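Setitz G2 Gripper Kit: Long-Term Review

Posted 22 September 2022

The Setitz G2 is a two-finger parallel gripper sold as a bolt-on kit for light tabletop arms. I bought one in March to replace a Bravov unit with worn jaws. Mechanically it is a better product. It also has a fault in how it handles a lost signal, and that fault takes up most of this review.

The kit contains the gripper body, two black fingers, a flange adapter, a cable and a card of screws. Fitting takes an evening. The manual gives the torque for the flange bolts but not for the finger screws, so I used the Bravov value and have had no loosening.

My test is plain pick and place on a white table: plush food, plates, a cup. Soft goods are a fair trial for a force limit, as they deform before the motor current rises and a badly tuned controller will keep squeezing. The ketchup bottle laid across a plate is the hardest item in the set. The fingers have to close on fabric without catching the rim underneath. 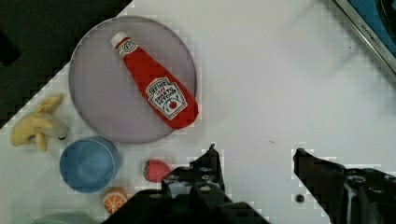
Hinata Miyazaki wrote after my first notes went up that her G2 had closed on its own at power-up, twice, with no command on the bus, and that she now keeps the supply on a separate switch within reach. She asked whether I had seen the same.

I had not, so I went looking for it. I logged 996 grasp cycles in batches, with the force limit at its lowest setting. The gripper faulted 14 times. In each case the log shows the same sequence: the position signal drops out, the controller reads zero, and zero is interpreted as fully open. The controller then drives the fingers closed to reach the commanded width. The force limit is not applied during this move. It is only enabled once the controller believes it has made contact, and with no position signal it never does.

A gripper that loses its encoder should stop and hold. This one closes at full current until the thermal cutout acts. On a plush strawberry the result is a flattened strawberry. On a finger it would be an injury, and I would not reach into the workspace with the drive enabled.

The trigger appears to be the cable. The supplied one is thin and has no strain relief at the gripper end. I could reproduce the dropout on the bench by bending it by hand close to the connector. During normal motion the cable needs slack for the wrist to turn, and the slack moves with every pick.
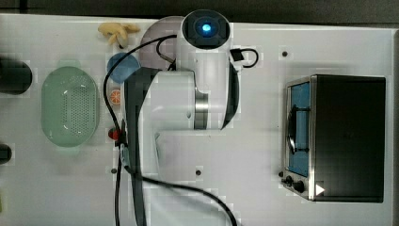

Taping the cable back along the arm reduced the faults but did not remove them. Replacing it with a shielded Yeon cable, clamped at both ends, did better: 2,000 further cycles with no dropout. This treats the cause of the signal loss and leaves the controller's response to it unchanged. A broken wire would still produce the same closing move.

Setitz support answered within a week. They confirmed the zero reading, called it known behavior, and offered firmware with a 200 ms signal timeout. I have installed it. With the cable unplugged in mid-grasp, the fingers now stop, although the fault light stays off and the status register still reports ready. I have asked about both and have no reply yet.

Thabiso Zwane at Clavville ran the same unplug test on an older unit and found that the new firmware would not load at all – the bootloader version has to be checked first. It is printed on the label under the flange adapter, so the gripper has to come off the arm to read it.

Grip quality is good, repeatability is good, and the fingers show no wear. I would buy it again only with the new firmware already loaded and a different cable in the box. Existing owners should update, replace the cable, and fit a supply switch that can be reached without leaning over the table.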